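Resbridge Garden Trust Opens Applications for Third Year of School Growing Grants

RESBRIDGE, August. The Resbridge Garden Trust today opened applications for its School Growing Grants, a program that helps elementary schools and child care centers start or repair gardens on their own grounds. Grants of up to $3,000 will be offered for the coming school year. Schools in Resbridge, Olmedo and the Flustevdale valley may apply.

The program is now entering its third year. Funds may be used for raised beds, soil, compost, fencing, rain barrels, seed, and tools sized for young children. For the first time, schools may also use part of their grant to pay a staff member for garden work during the summer break.

"Teachers have told us plainly that summer is the hardest part," said Hanan Salameh, executive director of the Trust. "A class plants beans in May, school lets out in June, and the children come back to a bed full of weeds. Paying a person for a few hours a week is a modest expense, and it keeps the garden alive until the fall term."

The summer provision follows a review of the first two grant years, carried out by Trust staff with the help of participating schools. The review found that gardens close to a water source and in view of a classroom window were used most often. Gardens at the far end of a playing field were visited less, even where the beds themselves were well built. Applicants will therefore be asked to submit a simple sketch of their grounds showing the nearest outdoor faucet, the classroom doors and the hours of sun the site receives.
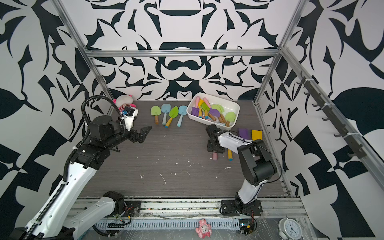

Applications will be accepted in two categories. Starter grants are intended for schools with no existing garden and will cover the full cost of an approved plan. Renewal grants are intended for schools whose gardens have fallen out of use or need repair, and will cover materials and labor but not new structures. A school may apply in one category only. Child care centers licensed for children age three and older are eligible in both.

Funding for the coming year is provided by the Trust's endowment and by a gift from Casar, a regional supplier of seed and nursery stock. Casar will also provide each funded school with a starter collection of seed suited to the valley's short growing season, including radish, snap pea, leaf lettuce, calendula and sunflower.

"Our growers know this soil and this weather," said Irfan Mughal, community programs manager at Casar. "We chose varieties that come up quickly and put up with uneven watering. A five-year-old should be able to see something green within a week or so of planting, and should be able to pull a radish before the class has moved on to another subject."

Each funded school will name a garden lead, who will attend a paid training day at the Trust's demonstration garden in Olmedo. The training covers bed preparation, safe handling of tools, planning lessons by season, and working outdoors with mixed-age groups. Substitute teacher costs for the day will be reimbursed. Materials from the training will be available in English, Spanish and Arabic.

Carla Khalaf, a kindergarten teacher who has served as garden lead at Flustevdale Elementary School since the program began, will lead the session on tools and routines.

"The children need to know where things are kept and where they go back," Khalaf said. "We spend the first two weeks on that alone. We carry the tools out, we dig in one practice bed, we brush off the dirt and we put everything away. Once that is settled, the planting goes smoothly, and I can give my attention to the child who has just found a worm."

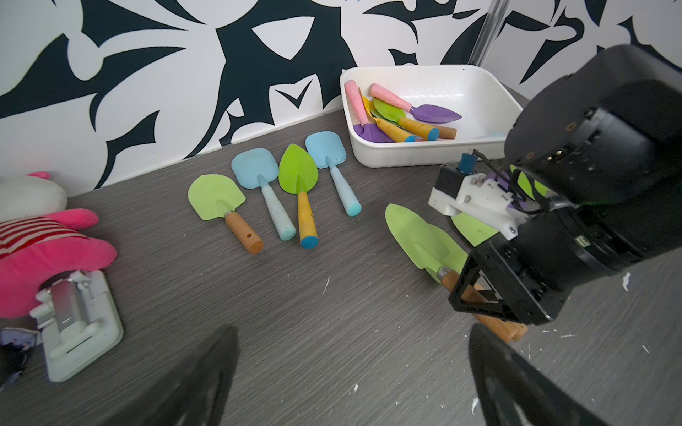 Brightly colored toy garden trowels in a white plastic bin.

The Trust recommends that schools set aside a small budget for replacing hand tools each year, and the grant application now includes a line for this purpose. Schools may request tools through the Trust's shared purchasing list or buy them locally and submit receipts.

Selection will be made by a panel of educators and growers chaired by Florêncio Baptista, a retired school principal and member of the Trust's board. The panel will consider the suitability of the site, the number of classes that will use the garden, the plan for summer care and the support of the school's administration. Previous gardening experience is not required. Preference will be given to schools where children have little access to green space near home.

"We read every application in full, and we are not looking for polished writing," Baptista said. "A page from a teacher who has thought about where the hose will reach is of great value to us. Schools that were not selected in earlier years are warmly encouraged to apply again."

Information sessions will be held at the Resbridge Public Library and at the Olmedo demonstration garden before the application period closes. Both sessions will begin at 4:30 p.m. to allow teachers to attend after dismissal. Trust staff will also visit school sites on request to advise on sun, drainage and soil testing.

Application forms and the site sketch template are available at the Trust's office or by mail. Completed applications may be delivered in person or sent by post. Schools will be notified of decisions before the winter break, so that beds can be built and filled in time for spring planting.

About the Resbridge Garden Trust

The Resbridge Garden Trust is a nonprofit organization that supports public and school gardens in Resbridge, Olmedo and Flustevdale. It maintains a demonstration garden, operates a lending library of 300 books on gardening and outdoor education, and offers workshops for teachers and families throughout the year.

Media contact: Zaid Saliba, Communications Office, Resbridge Garden Trust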